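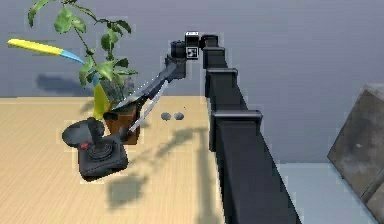 May, notebook, road signs bench

Started on the temporary warning sign for the Temside diversion. The job is the advance board for the lane closure on the approach to the bridge, plus the flashing lamp unit that goes on top. The traffic plan has the first board 300 m back from the taper. I walked it this morning and that puts it just past the bend, behind a hawthorn that has come into full leaf. A driver gets a clear look at it for 2 seconds, if that. Moved it on the drawing to the straight before the bend and sent the change over with a note.

Lamp unit is the Gurnusov one. Ran it on the bench from 09:15. Flash rate steady on a full battery. Dropped the supply in steps and it held its rate longer than I thought it would, then went straight to off with no slow-down in between. I don't like that much. On site you'd want some sign that it's going. Asked whether the Clemach controller can be set to give a low battery signal to the office. No answer yet.

Sheeting: two samples, old stock and new. Old stock looks fine in daylight but under the torch from the far end of the corridor it is dull along the bottom third, probably road dirt ground in. Washed it with plain water and a soft cloth, a bit better, still dull. Put it aside for indoor training use. New one goes on the board.

Wording. The plan says LANE CLOSED AHEAD. Bạch depot used the same words last autumn and had cars braking late in the wrong lane, so I want the arrow panel with it showing which lane goes. Mocked up both at quarter size and pinned them by the door. The arrow reads first from the far end.

Frame: the feet rock on the uneven verge. Tried two sandbags a side, held in the yard with the big fan on it. Needs trying in a proper crosswind.

To do
Turn frame 90 degrees and repeat fan test
Order lamp brackets, the short ones
Lamp on soak until it reaches 3000 flashes, then check the lens seal
Chase Clemach about low battery
Ask for the hawthorn to be cut back anyway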